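# Chapter 4: Planning the Equipment Budget

Before a school or small firm asks for prices, it must write down which objects the gripper has to hold. Many buyers do this step last, and then they pay two times.

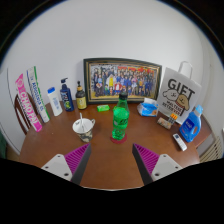
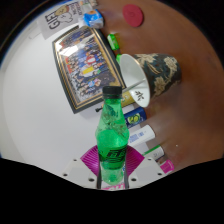 A green bottle, with ribbed fingers on a hand-held gripper.

In this chapter we follow the purchase plan of Flernia, a packing firm with 11 workers. Its budget was 3,000 dollars. The first offer, from Drirnik, asked 836 dollars for one gripper, without spare fingers. Casent offered the fingers separately, for 200 dollars a pair.

The reader should keep three costs apart: the tool, the parts which wear out, and the hours for training. Section 4.1 begins with the parts.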